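Onsri opens its training room in Nundwood for teaching robots by hand

The company Onsri has opened a room in Nundwood where people teach robot arms to do small jobs on a table. The operator sits a few metres away and moves a pair of hand controls, and the arms repeat each movement at the same moment. Every attempt is recorded and later used for training.

The first task is tidying a desk. Bottles, pens and other office things must be picked up and put in their right place. Enikő Bakos, who leads the work, said that the team has recorded 429 attempts and kept 400 of them. The others were too slow or had a mistake in the middle.

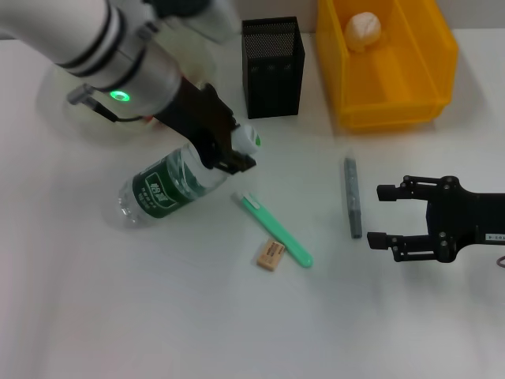 Does an operator need to know programming?

New operators learn the controls in 4 days, and most of them have never written a line of code. More important is a calm hand -- the robot learns also the hesitations of its teacher.

Jalen Achterberg, who came to the project from the Jelberg workshop, finds lying bottles the most difficult. "You must take it at the neck and not press too much," he said. A second room is planned in Bukberg. The Nundwood room can be visited on Saturday from ten o'clock, and there are 37 places.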